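Notebook, rice cell, August, afternoon
Written by Lev Harasym, for me and for Tahsin

Fault today: the arm stops with "force limit, joint 5" during the rice task. 111 cycles planned, we stopped the program at cycle 80. It is the third fault of this kind on the Pakari program. Rice is on the table again, between the bowl and the tray and in front of them.

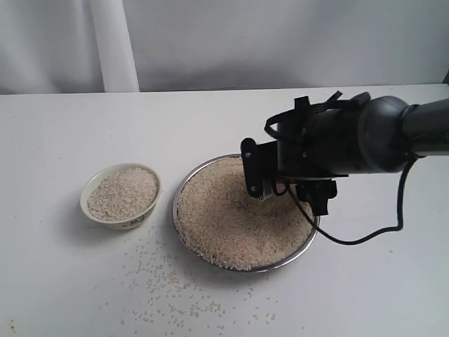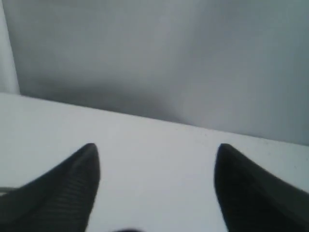
What I checked

1. Fingers. Opened and closed them by hand command, 8 times. No strange sound. The ridges on the left finger I brushed anyway.
2. Height of the tray. Uliana measured the rim again, and it is higher than the value in the program. I think someone changed the tray and did not write it here. Please write it here!
3. Cable. The loop at the right side of the tray is too long for my taste. If it catches the rim, the arm can pull the tray. I did not see this happen, so it is only a suspicion.
4. Force limit. Antonina had set it to 50 percent after the last fault. I leave it so.

Safety

During the fault I put my hand near the tray before I pressed the stop. This was wrong and I write it so that I remember. Stop first, then hand.

To do: new tray height, clip for the cable, repeat with slow speed.

Comments (3)

Nobuhle Lekota: The tray was me, sorry. The old one went to Fustley with the samples.

Tahsin Uddin: Clips are in the second drawer. Which speed did you use?

Lev Harasym: Normal speed. Tomorrow I try the slow one.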